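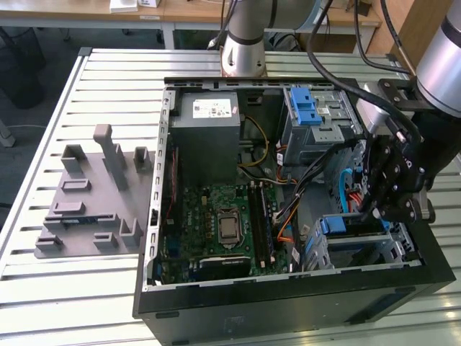
Skoltovside, September 7, 2025

Section 5. Preparing an Older Desktop for Use as a Backup Server

This section applies to the Galudeo backup service, server edition, installed on a retired office desktop. It covers preparation of the machine, network settings, the first backup job and the restore check. Client installation is in Section 6.

5.1 Before you begin

Read this section through once before starting. You will need:

A desktop with two memory modules fitted and a working wired network port
A keyboard and monitor for the first start
The Galudeo installer on a USB drive
The site key issued with your license
An empty internal drive for the backup store, separate from the system drive

CAUTION: Installation erases the system drive. Copy off anything you want to keep. The installer asks for confirmation once and does not ask again.

CAUTION: Shut down the computer and unplug the power cord before opening the case. Touch bare metal on the chassis before handling memory or cables.

5.2 Installing the system

1. Connect the keyboard, monitor and network cable.
2. Insert the USB drive and turn on the computer.
3. Open the boot menu. The key differs by manufacturer; consult the documentation for your computer.
4. Select the USB drive and press Enter.
5. At the Target screen, select the system drive. Do not select the drive intended for the backup store.
6. Enter the site key. Letters are not case sensitive. Omit the dashes.
7. Set the administrator password.
8. When the message "Ready to restart" appears, remove the USB drive and press Enter.

NOTE: If the installer stops at 76 percent, leave it running. The package index is built at this point and the display does not update until it is complete. 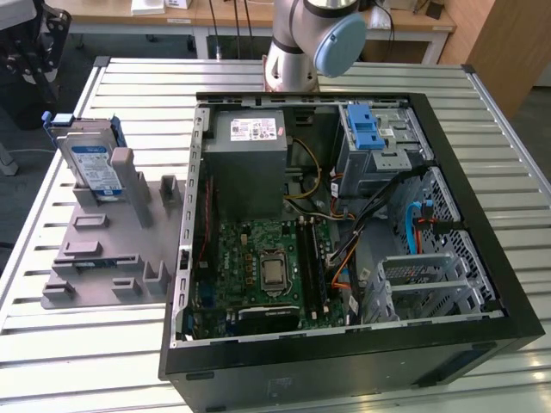

5.3 Network settings

The server must keep the same address at all times. Clients store the address when they are enrolled and do not search for a new one.

1. Log in at the console as admin.
2. Select Network, then Wired.
3. Change Mode from Automatic to Fixed.
4. Enter the address, mask and gateway supplied by your network administrator.
5. Select Apply. The connection drops briefly.
6. From another computer on the same network, open the server address in a browser. The login page should load.

If the page does not load, confirm that the address is not in use by a printer or another computer. Wireless adapters are not supported.

5.4 Creating the backup store

1. In the browser, select Storage, then New Store.
2. Select the empty drive and enter a name. Names may not contain spaces.
3. Turn encryption on or off. This setting cannot be changed later.
4. If encryption is on, print the recovery sheet and keep it away from the server.
5. Select Create.

CAUTION: Without the recovery sheet, an encrypted store cannot be opened on a replacement server. Simard support cannot recover it.

5.5 First backup job

1. Select Jobs, then Add.
2. Choose a small folder for the first job.
3. Set Keep Versions to 3.
4. Set the start time outside working hours.
5. Select Save, then Run Now.

The job is finished when Status reads Complete. "Complete with skips" means one or more files were open during the backup. The skipped files are listed in the job log.

5.6 Restore check

Perform this check before adding other jobs.

1. Select Restore and choose the first job.
2. Select two files and restore them to a new folder.
3. Open both files and compare them with the originals.
4. Record the result in the site log.

Section revised by Traian Barbu. Restore procedure checked by Siu-ming Tai.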